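Dreltedcombe Open House: Bowls, Buns and a Very Full Tote Bag

I'd been meaning to get to the Dreltedcombe open house for years, and this May I finally made it. The old dairy building opens its doors once a year, with 16 workshops spread over two floors, and I wanted to see every one of them. I got through 8. I regret nothing!

The Pottery Floor

I started at Vernoro, the tableware studio at the top of the stairs, because a friend had told me to get there before ten. Good advice. They had put out 485 pieces of seconds on long shelves, all priced by a colored dot, and people were already three deep at the cereal bowls. The glazing talk was wonderful. The potter showed us how the same blue comes out almost gray if the coat is too thin, and she passed the test tiles along the row so we could all rub our thumbs over them.

I bought two saucers and a lidded pot with a chip you can hardly find.

The Home Room

Next door was my favorite stop of the day, a room set up like somebody's dining corner, run by Chibuzor Onuoha. His subject is mixing bowls that were never meant to go together, and I could have stayed all morning (I nearly did). He wants people to use what's in the cupboard, flowers next to plain steel, a yellow rim beside a navy one, and stop waiting for the matching set. We talked about soup for far too long - he serves his in whatever is widest.

I loved the checked cloth too, white with a black grid, creases and all. My grandmother ironed hers on both sides, and I've gone straight home and left mine rumpled.
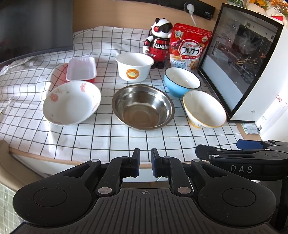
Downstairs and Lunch

The ground floor is louder. Oyelaran had the bread ovens going and sold out of 200 cardamom buns before I reached the counter, so I had the cheese roll instead, and it was terrific. Clukance, the basket people, let me try a few rows of weaving. Mine leaned badly to the left.

Parking is in the field behind the building, and the stairs are steep, so wear flat shoes and bring a bigger bag than you think you need.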